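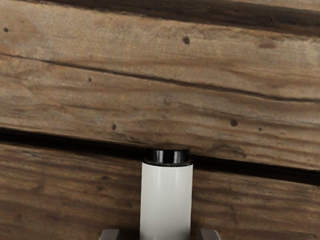 Tadeusz Jakubowski said the gauge at Pukel was reading low, and that it had been reading low since June.

The clerk entered this in the log under Remarks. The form allowed one line. She wrote: Gauge 5, low, per Jakubowski.

The reservoir at Pukel served two valleys and the town of Ung. Its level was measured at 13 stations and averaged. Station 5 stood 200 yards from the dam, in a concrete hut with a steel door. According to the average, the reservoir was full. According to Station 5, the water had dropped by the height of a man.

“Instrument drift,” the district engineer said. He ordered a recalibration.

Jakubowski recalibrated it. The reading did not change. He lowered a weighted line by hand, and the line agreed with the gauge. He then drove to the other stations – a full day on bad roads – and found the huts locked and the cables cut clean at the wall.

The clerk asked what she should put down.

“Is there a second line now?”

She checked. It was still the old form.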